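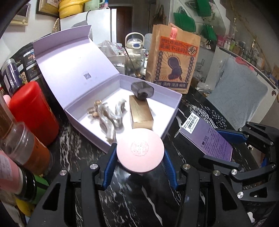
Section 8: Setting Up Your Trarik Mailbox Chime

Last updated: 4/23/20

Welcome to the fun part! By the time you finish this section, your Trarik will ring indoors the moment your carrier opens the mailbox door – even if the box is way down at the end of the driveway. You'll need the sensor, the indoor base, the two adhesive pads and a small Phillips screwdriver.

Before you start

Charge the base fully using the cord that came with it. The light on the front blinks amber while it charges and turns solid green when it's ready. Keep the sensor indoors until you have paired it.

Pairing the sensor with the base

1. Turn the base over and slide the switch to PAIR. You'll hear a rising tone.
2. Pull the plastic tab out of the sensor's battery door. Save the tab! It's handy for switching the sensor off when you go on vacation.
3. Hold the sensor close to the base and press its button once.
4. Wait up to 14 seconds. The base plays the full Beddoe melody (our favorite, and the one everyone ends up humming) when the two have found each other.
5. Slide the switch back to RUN.

Note: If the base gives a low double beep, another chime nearby is on the same channel. Press CH to move to channel 2 and repeat from step 1.

Mounting the sensor

6. Open the mailbox and wipe the inside of the door with a dry cloth. Road dust is the number one reason a pad lets go.
7. Stick the sensor high on the inside of the door, arrow pointing up, and press firmly. Make sure a stack of catalogs won't rub against it.
8. Close the door gently, step back, and open it the way your carrier would. Somebody inside should hear the chime right away.

CAUTION: Never mount the sensor on the outside of the box or on the flag. The housing is not sealed against rain, and the flag needs to move freely so your carrier can see it.

CAUTION: Do not drill into a locked cluster box or any box that belongs to your building. Use the adhesive pads only, and ask the building manager first.

Note on range: In open air the signal carries over 267 feet. Metal mailboxes, brick walls and parked trucks all shorten that. If the chime comes and goes, try the base in a window facing the street before you try anything else – it makes a big difference!

Choosing a sound

Press the note button on the base to step through the melodies. Hold it down to save the one you like. Atell is a soft two-note bell that works beautifully in a home with a napping baby, while Nerketti is loud and cheerful and will reach you in the garage.

When the chime rings but the box is empty

Outgoing mail pickup opens the door too, and so do strong winds if the latch is worn. Check that the door closes snugly. If it does, lower the sensitivity one notch using the small dial next to the battery door, then repeat step 8.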